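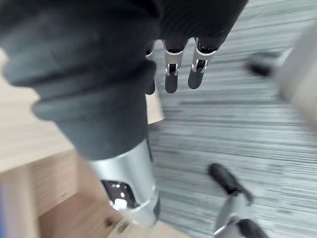
Ribbed rubber sleeve and the silver bit below it, over the wood.

Draughty hall floor — gaps between the boards

skidow_lane
Right, I need opinions before I lose another evening to this. We've got the original boards in the hallway, lifted the old carpet in November and were dead chuffed with what was underneath. Then the cold arrived. You can feel the air coming up through the gaps with your hand, and the dog has stopped sleeping there altogether.

My first thought was papier mâché and wood glue, like my grandad did. My partner wants the rubbery strip you push in with a card. A chap quoted us 893 pounds to do slivers and a sand, which made me sit down. Anyone lived with any of these for a few winters?

Mrs_Paulik
Slivers, every time. We did the front room ourselves, glued one side only so the boards can still move, tapped them in, planed them flush the next day. It took us 17 evenings and I moaned through every one of them, but it looks lovely. Don't use papier mâché in a hallway, it'll crumble and you'll be hoovering up grey bits until you move house.

TouranRanjbar
Have to disagree with Mrs P there. Ours is papier mâché in the back bedroom, six years old and still solid. The trick is to mix it stiff and let it dry properly before you sand. I'll grant you a bedroom in socks isn't a hallway with boots and a pushchair going over it.

allham_andy
Have you looked underneath? If there's a crawl space I'd forget the gaps for now and insulate between the joists from below. Filling the top is fiddling about, sorry. And whatever you do, leave the air bricks clear! My neighbour blocked his and ended up with rotten joist ends and a bill I won't repeat.

skidow_lane
There is a crawl space but it's tiny, Andy. I got my head and one arm in through the hatch under the stairs and decided that was plenty. Air bricks are clear, I did check.

Trinidad Salinas
I did ours with the strip and I'd do it again tomorrow. One afternoon, kettle on, radio on, done! It sits down in the gap so you only see a dark line, and it squashes when the boards swell. Only thing is it won't hold in the really wide gaps, so measure before you order. I bought 500 metres thinking I'd do upstairs as well and the leftovers are still in the loft.

Mrs_Paulik
500 metres, Trinidad, you could do the whole street. I still think it looks like liquorice but each to their own.

allham_andy
Strip's fine as a stopgap. It won't fix cold boards though, only the draught.

skidow_lane
The draught's what's driving me mad, to be fair. I think we'll try strip in the hall and slivers by the front door where the gaps are daft. Trinidad, if you fancy selling some of that loft pile, send me a message?

Trinidad Salinas
Message sent. You can have it for the postage and a picture of the dog back in his spot.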